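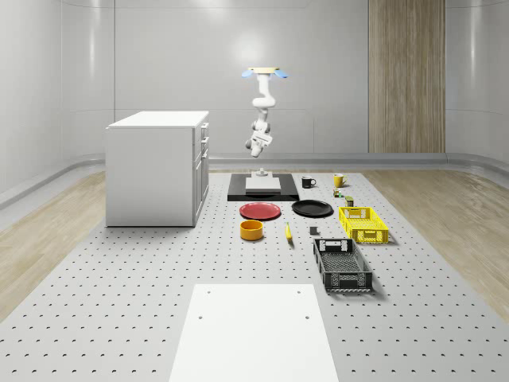

How to Plan the Budget for a Ceiling-Mounted Robot Arm

Many small labs write the price of the arm in the first line and then stop. When I helped Eoin Gilmartin prepare the request for our Daly cell, the arm was less than half of the final amount. These are the steps we follow now.

1. Build the cell in simulation first. Put in the ceiling mount, the cabinet and the things the arm must handle. Ours has plates, mugs, a bowl and two crates on a perforated platform. Check that the gripper can reach the far crate and does not touch the cabinet top.

2. Ask for the mount separately. Jisance and Fotell both quoted us the arm without it. The mount plate and its installation came to $2115, and delivery took five weeks.

3. Ask the building office about the ceiling before you sign anything. A load check can be slow — we asked in January and received the answer much later.

4. Write down every object for the tests, also the cheap ones. Buy two of each mug and bowl. Crates should be the same model as in the simulation, or the measurements must be done again.

5. Reserve 20 percent for cables, fingers and spare parts. Declan Carroll wanted 40, but this was refused.

6. Compare the quotes on one sheet, with the same warranty period for each. Training days are often on a different page of the offer, so look for them.

Send the sheet to purchasing together with the simulation file. Ours was called Rastilus, version 5.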